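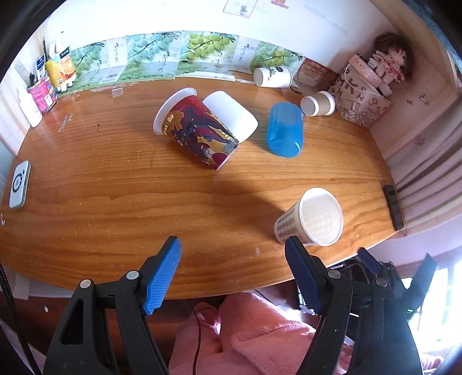

Secção de Materiais e Resíduos – Fórum de Ajuda Rasbridge

Copos descartáveis variados em cima da secretária: o que se reutiliza, o que se recicla e como se empilham?

Publicado por pundstead_sul em 23 de setembro de 2018

Boa tarde. Tenho uma secretária de madeira encostada à parede, dentro de um móvel com estantes, que acabou por servir de depósito de copos. Estão quase todos tombados e há de tudo: papel branco com impressão, papel kraft castanho com rebordo branco, papel com padrão de xadrez castanho, um copo alto com uma figura de armadura em vermelho, preto e dourado, um de plástico branco e um de plástico azul translúcido.

Pretendo esclarecer os seguintes pontos:

Primeiro, se os copos de papel podem ir todos para o contentor do papel. Tenho lido respostas contraditórias, inclusive neste fórum.

Segundo, se é possível fazer uma única pilha com copos de diâmetros diferentes. Já tentei e a pilha inclina a partir do terceiro copo, ou então dois copos ficam presos um no outro e o rebordo do de baixo deforma-se quando os separo.

Terceiro, se há inconveniente em guardá-los encostados à parede. Na minha, a faixa inferior está forrada com tiras de papel impresso com uvas verdes, e não queria manchas. O canto do fundo, à esquerda, já está ocupado com frascos e tubos, portanto a zona útil é o centro do tampo.

O tampo é de madeira cor de mel, com alguns riscos ligeiros. Desconheço o acabamento.

Agradeço respostas concretas. Não pretendo comprar um dispensador.

Resposta de gonen_tecnico
Marcada como útil pelo autor do tópico

Respondo pela ordem dos pontos, com uma nota prévia sobre a triagem, que deve ser feita antes de qualquer empilhamento.

Triagem. Ponha todos os copos de pé, com a boca para cima, e olhe para dentro de cada um. Copo com resto de bebida, mancha seca ou cheiro sai logo do conjunto. Passe depois o dedo pelo rebordo enrolado: se estiver aberto, mole ou amolgado, o copo já não veda com tampa nem encaixa direito noutro. Verifique por fim a costura vertical dos copos de papel. Uma costura levantada junto ao fundo significa fuga, mesmo que o resto pareça novo.

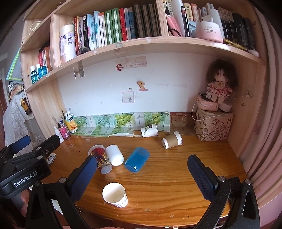 Papel e cartão revestidos

A maior parte dos copos de papel para bebidas leva uma película interior de plástico, normalmente polietileno. Sem essa película o cartão absorvia o líquido. O problema para a reciclagem está na separação das duas camadas, que nem todas as instalações fazem. Por isso encontra respostas contraditórias: dependem do sistema de recolha de cada município e ambas podem estar certas.

O aspeto exterior não resolve a dúvida. Um copo kraft castanho pode ter exatamente o mesmo revestimento interior que um copo branco impresso, e um desenho de folha verde na parede do copo não é, por si só, uma certificação. Procure um símbolo no fundo ou junto à base. Se não houver indicação, siga a regra do seu município para copos de bebida. Na ausência de regra, contentor indiferenciado.

As tampas separam-se sempre. Um copo impresso com tampa de plástico transparente são dois materiais e dois destinos.

Plástico

Vire o copo e leia o número dentro do triângulo. O 5 (polipropileno) aguenta lavagem à mão com água morna e algumas reutilizações em casa. O 6 (poliestireno) é mais quebradiço, estala quando se aperta e não deve levar bebidas quentes. O 1 (PET) perde a forma com água quente. O copo azul translúcido pode ser qualquer um dos três, a cor não diz nada. Se não encontrar número, use-o para lápis ou clipes.

Empilhamento

Uma pilha única com diâmetros diferentes não funciona, pela razão que já observou. O encaixe entre dois copos depende de três medidas: diâmetro do rebordo, diâmetro da base e altura. Destas três resulta a conicidade da parede. Dois copos com o mesmo rebordo e conicidades diferentes ficam presos ou ficam a oscilar.

Proceda assim:

1. Agrupe os copos pelo diâmetro do rebordo. Encoste duas bocas uma à outra, sem régua; a diferença nota-se logo.
2. Dentro de cada grupo, separe os altos dos baixos.
3. Separe o plástico do papel. O plástico é rígido e abre a costura do papel quando entra apertado.
4. Empilhe sem pressionar. O copo de cima deve descer pelo próprio peso.
5. Se um copo sobrar sem par, deixe-o sozinho. Um copo pequeno pode ficar dentro de um grande, de boca para cima, desde que saia sem esforço.

Para separar dois copos presos, rode o de dentro em vez de puxar. Se forem ambos de plástico, água fria no de dentro e água morna por fora costuma bastar. Em papel não use água, rode apenas.

Parede e tampo

Deixe dois dedos de distância entre a pilha e a parede. Um copo tombado com um resto de líquido escorre pelo rebordo e o papel colado absorve-o por capilaridade; em papel impresso, a mancha não sai. Quanto à madeira, o risco é o anel de humidade sob a base. Limpe com pano bem torcido e seque a seguir. Não aplique produto abrasivo sobre os riscos antes de saber se o acabamento é verniz, óleo ou cera.

Resposta de pfeiffer_armazem

Deita fora os de papel e fica com os de plástico. Não vale o trabalho.

No armazém compramos caixas de 2000 copos, todos do mesmo modelo, e mesmo assim há sempre alguns que vêm ovais. Misturar modelos é perder tempo. Para uso em casa um copo de 300 ml com número 5 no fundo chega para quase tudo.

Resposta de oficina_gonen_b

Acrescento um ponto à primeira resposta, com a qual concordo quase na totalidade.

Guardar copos deitados não é prejudicial se houver uma calha ou caixa que os segure. No tampo livre rolam em arco, por causa da forma cónica, e acabam no chão ou contra os frascos. Uma caixa de sapatos sem tampa resolve: pilhas deitadas, bocas todas para o mesmo lado, papel numa metade e plástico na outra.

Discordo apenas quanto à reutilização dos copos de papel para bebida. A película interior risca com a colher e o cartão amolece por dentro antes de se notar por fora. Reutilizo-os para sementeiras ou para parafusos – nunca para beber. O copo com a figura de armadura, se for para guardar pelo desenho, passa-se por dentro com um pano húmido e seca-se de boca para baixo, sobre uma grelha ou sobre papel de cozinha.

Comentário de pundstead_sul

Obrigado. Vou separar por rebordo e usar a caixa. O fundo do azul tem um triângulo, mas o número está gasto, portanto fica para os lápis.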